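Chapter 10
Two Fingers Are Plenty
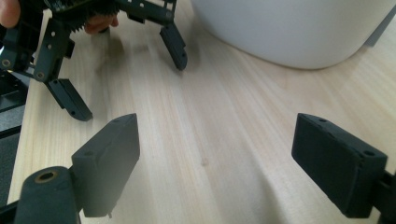 Page last changed: February, by T. Achterberg (fixed the screw table, again)

Most people who set out to build a robot at home begin with the arm. The arm is the part that looks good in the garage window. Then the arm is finished, it waves at the neighbors, and its owner discovers that it can't pick up a sock.

This chapter starts at the other end. By the last page you will have a pair of hand-held grippers, each with two fingers, worked by your own hand and no motor at all. If you skipped Chapter 9 because it was about gears, go back and read it. There is a gear in this one too, and it has not forgiven you.

A gripper has one job, and it can fail at it in a surprising number of ways. The fingers may close unevenly, so that one arrives early and shoves the object toward the other. They may meet at the tips and gap at the base. They may work perfectly on the bench and then refuse to let go of a grape. My first attempt, built from a Vunico hinge kit and a great deal of confidence, did all of these before lunch.

The plates come next. You will notice that the finished tool has far more holes in it than seem needed. Some of these are for bolts. The rest are for the bolts you will want after you find out where the first ones should have gone. Drill them now, while the plates are flat and you are still in a good mood.

Finger pads deserve more care than they usually get. A broad, flat face is forgiving, and a slightly rough one grips better than a polished one. Readers of the previous edition wrote in to defend the polished pad. I tried it again for their sake and dropped a jar of Crenshaw pickles on my foot.

Before you cut anything, clear a table and set out your parts with the fingers open as wide as they go. Measure that opening and write it down. It decides the largest thing you will ever pick up, and every exercise in this chapter depends on it. People who guess tend to guess high - the shared workshop at Mament keeps a shelf of mugs that were almost small enough.

10.1 Choosing a Pivot

The pivot is the joint at the base of each finger. It should turn freely and do nothing else. Hold the finger at its tip and try to wiggle it sideways. If it moves, tighten the joint a little and try again.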